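Open day with robot arms: what should visitors be able to see and do?

Posted in: Teaching labs and workshops

Our training lab in Wirnton will hold an open day in November, and I was asked to prepare the robot demonstration. We have two arms on one table and I have used them for sorting small parts, but never in front of guests. Last year the visitors only looked at posters, so the expectations are now a little high.

I have read that Telaseo makes a demonstration with laboratory glassware, and this seems nice to me, as many of our visitors are parents with children who have chemistry at school. My doubts are these. How many objects should be on the table? Is it better to show one long task or several short ones? And may the visitors touch something, or do they only look? I have 2000 euros for everything, including the glass, and one room that is not large.

I would be thankful for answers from people who have organized such a day or who have visited one. Please excuse my English.

Posted by quietbench

pudosside_lab

I organized the demonstration at Pudosside two times, so I can answer from both sides, the good and the bad.

The first time we put too few things on the table. There was one block and one box, and the arm moved the block into the box. People watched it once and went to the coffee. The second time we used objects that each ask for a different grip, and the guests stayed much longer. Glass beakers, a small white evaporating dish, metal crucible tongs, a folded cloth, a test tube rack. A beaker is round and smooth, the cloth is soft, the tongs are thin and lie flat. Parents understand at once why this is not the same work for a gripper, and the children begin to guess which object will be the difficult one.

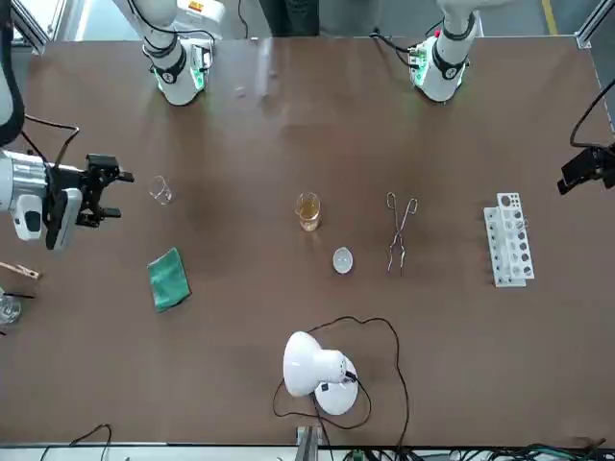

1. Leave space between the objects. A row across the middle of the table is good, with the area near the grippers more open. We had the rack lying on its side and one beaker with amber-yellow liquid in it, and these two got the most questions.

2. Make short tasks. Three tasks, with a pause after each one, were enough for a group. In the pause you put the objects back and somebody from your side speaks. If you make one long task, the people who come in late do not understand anything and they go out again.

3. Visitors touch only when the arms are stopped, and only things on a second table. We gave them a spare beaker and a spare pair of tongs, and they tried to lift the beaker with two fingers, like the gripper does. This was the most popular part of the day, I must admit.

4. Mark a line on the floor and have one person who does nothing else but look after this line. Do not give this person also the tickets.

For the liquid I recommend water with food color. You will be asked what it is in every group, so prepare one sentence for it. About the money: we spent 1512 euros, and the biggest part was for the printed signs and the second table. The glass was cheap. Buy more of it than you need.

One thing more – practice the complete program on the day before, in the same room and with the same lamps as on the open day. Our room had large windows and in the afternoon the arms worked worse than in the morning. We found this out with guests already standing there.

vitola_visitor

I only visited, at the Vītola open day with my two sons. I don't know about the technical side. For us the waiting was too long and we could not hear the speaker because the fans in the room were loud. So please get a microphone. Also a small bench for children, otherwise they see only the backs of adults.

The robot was nice. It dropped one thing and everybody clapped.

mellow_gripper

Number 2 in the first answer is right, but I don't agree fully about the second table. In a small room it takes the place of maybe ten people. We put the spare objects on a tray and a colleague carried it along the line. It worked well enough and you save the money of the table.

Also ask your insurance before you write "hands-on" in the invitation. Ours wanted a letter for this and the letter took weeks.

Contact | Community rules | © Bench & Workshop Help | Back to top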